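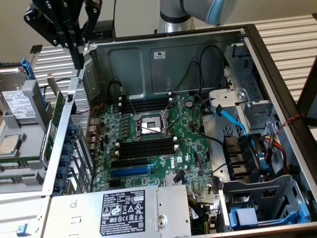
Looking After Thrillers and Other Well-Read Paperbacks

Mass-market thrillers get rough treatment. They ride in bags, get read in the bathtub and are lent to people who fold the covers back. The tips on this page come from keeping a large home library in Sulleck, most of it crime and spy fiction bought used. They work for any ordinary book. If you have a signed first edition or something valuable, take it to a conservator and leave the eraser in the drawer.

Price stickers

Warm the sticker with a hair dryer on the low setting, holding it a hand's width from the cover. After half a minute or so, lift one corner with a fingernail and pull slowly, keeping the sticker flat against itself. If it starts to tear, warm it again.

Glue left on a glossy cover comes off with a little lighter fluid on a cotton ball. Open a window and keep it away from the stove. Wipe in one direction and let the cover dry before you close the book up on a shelf. Don't use this on matte or uncoated covers, where it can leave a ring. On those, rub the glue gently with a clean white eraser and accept that a trace may stay.

The stickers from Mateos Used Books on Odel Street are the worst I deal with. Two rounds of warming usually does it.

Dirty page edges

Hold the book tightly shut and rub the edge of the page block with a dry cleaning sponge, the kind sold for soot. Work from the spine outward. A white eraser is fine for small marks.

Some sellers sand their page edges. It does clean them, and it takes off paper that you can't put back. If a reading copy is bad enough that you don't mind, use nothing coarser than 120 grit, wrap it around a flat block and make a few light passes with the book clamped between two boards. Brush the dust away from the book before opening it. Never sand a book with deckle edges or colored edges.

Musty smell

Find out first whether the book is damp. Fan the pages against your cheek; damp paper feels cool. A damp book needs to dry before anything else, standing upright with the pages fanned open in a room with a fan running. Keep the fan pointed at the wall.

Once it is dry, put the book in a lidded plastic tote with an open dish of baking soda or plain clay cat litter beside it. The book should stand on something so it doesn't touch the dish. Close the lid and leave it a week, then smell it and decide whether it needs another. My copies of the early Horora novels took most of July, and the third one never did come right.

Scented dryer sheets only cover the smell, and they can leave a film on the cover. Skip them.

If you see fuzzy spots, bag the book right away and keep it off the shelf. A cheap paperback with active mold is better thrown out and replaced.

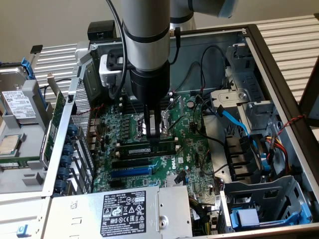

Check the books that stood on either side of it as well, and wipe down that part of the shelf before anything goes back. A shelf against an outside wall should sit out from it by the width of your thumb so air can get behind.

Rolled spines

A thick paperback that has been read once by someone with strong hands often leans when it stands up. To straighten it, open the book from the back a few pages at a time, pressing gently along the gutter, and work all the way to the front. Then close it, push the spine square with your palms and lay it flat under a stack of heavier books for several days.

Don't try this with a book whose glue has gone brittle. If the spine crackles when you open it, leave it leaning.

To keep a new paperback from rolling in the first place, do the same gentle opening before you read it, a few pages from the front, a few from the back, until you reach the middle.

Loose pages

Use PVA bookbinding glue. Clear tape turns yellow and school glue dries stiff. Run a very thin line down the inner edge of the loose page with a toothpick, slide the page in until it lines up with the others, and put a strip of waxed paper on each side. Close the book and weight it overnight.

When a whole chunk has dropped out, brush the glue along the spine side of the chunk and do the same. The chunk will stick out slightly. There is no home fix for that.

Torn dust jackets

Mend a tear from the inside only, with archival document tape. Line up the printed side face down on a clean table and lay the tape along the tear without stretching it. Then put the jacket in a clear polyester cover. Covers come in sheets and rolls, and the rolls are cheaper if you own many hardcovers. Measure the height of the jacket before ordering.

Wet books

A book dropped in the tub can be saved if you get to it the same day. Don't open it while it is soaking. Stand it on end on paper towels until it stops dripping, then put towels between every few dozen pages and change them often. If you can't deal with it now, wrap it in waxed paper, put it in a freezer bag and freeze it. It will wait. Expect some waviness either way.

Shelving a long series

Series novels come in different heights as publishers change formats. If that bothers you, shelve the short ones in front on a raised strip of wood and the tall ones behind. Otherwise keep them in reading order and let them be uneven. Books should be snug enough to stand straight and loose enough that you can pull one out by the middle of its spine. Pulling from the top is what tears the headcap.

Keep them out of direct sun. Red and orange spines fade first.

Keeping a list

Past a certain number you will start buying duplicates. A plain spreadsheet is enough: author, title, format, shelf, and a column for who has borrowed it. Sort by author and keep a copy on your phone for sales. I put off making one until I had over 3000 books, and typing it up took most of a winter. The list now stands at 3070, and the first thing I did with it was pull out the doubles and box them for trade at Mateos.

When you box books, use small boxes and lay the paperbacks flat or spine down. Fill gaps with crumpled plain paper. Newspaper ink rubs off on page edges, and then you are back to the sponge.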